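Re-zeroing the simulated arm against the number board

Posted Oct 5, 2023

The simulated cell had been drifting away from the real one since the start of September. Nothing dramatic. The arm went where it was told, but where it was told and where the number board was were no longer quite the same place, and the error got worse the further along the board you went. I put off fixing it until I had a free evening, which then became three.

For anyone setting up something similar, the cell is one arm on a mounting block at the near end of a long table, with a yellow board on the table top marked with a line, ticks and numbered squares. The physical version is in the workshop. The simulated copy runs on the old Petkov desktop under the desk, and I use it to try out changes before I let them near the hardware. I call the whole arrangement Molodholm, because every config file needs a name and that one was free.

The first job was the base. The joint offsets are only worth correcting if the base frame is right, and mine wasn't. When I rebuilt the table model I had typed the block position from an older drawing, which put the arm 9 mm too far forward. I had then hidden the error by nudging the board to match. Two wrong numbers that agree with each other will pass most checks, including all of mine.

So: board back to its measured position, block back to its measured position, then reload. The arm was now wrong by a constant amount everywhere, and a constant error can be dealt with.

Next, the joint zeros. The order I use is base first, then shoulder, then elbow, then the wrist joints last. For each one I drive the joint to its reference angle, read the position back, write the difference into the offset table and move on. I don't correct two joints in one pass. I have tried, and you end up with a pair of offsets that cancel out in one pose and add up in another.

The elbow took longest. It had picked up an offset with the sign reversed, left over from the time I swapped the arm description for the Cernmont version, which counts that joint the other way. The cure was one minus sign. Finding it took most of the second evening, partly because I was convinced the fault was in the wrist.

The wrist needed a full 90 degree turn and back on the last joint, comparing the tool point at both ends. If the tool point moves sideways during a pure rotation, the tool offset is wrong. Mine moved. I had left the length of the previous tool in the file, so I measured again and replaced it.

After that, collision shapes. These are separate from the shapes you see on screen, and they don't follow when you move the visible parts. I had moved the block and left its collision box behind, so the planner was steering round a lump of nothing. I only noticed when a short move took a long detour for no visible reason. If your planner is behaving oddly, draw the collision shapes before you blame the planner.

Then the repeat test. I run 300 moves between fixed poses over the board and log the tool position at the end of each. I use the Forix logger for this, which is ugly and has no undo, but it writes plain text and I can read the result with anything. The run stopped at the first attempt with error 1917, a joint limit warning. The limits table still had the old elbow direction in it, so the same minus sign again in a second place. I have now put both values in one file and had the other one read from it, as I should have done to begin with.

The second attempt ran to the end. The spread was small enough that I stopped looking at it. I haven't yet carried the new offsets over to the real arm. That wants a clear bench and the speed turned well down, and I would like to check the mounting bolts while I am there.

Still to do: the shadows are expensive to draw and I could turn them off, but I find them useful for judging height over the board, so they stay for now. The floor planks are pure decoration and came with the room model.

Two views from the cell, both looking down the table from the base end: 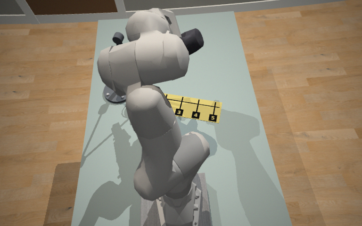
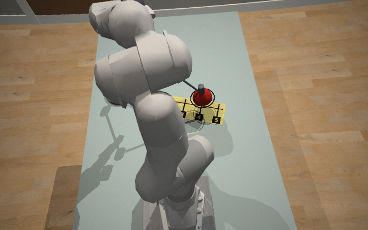
The arm over the table in both views, with the left part of the yellow board hidden behind it. The red piece at the 4 is in the second view only.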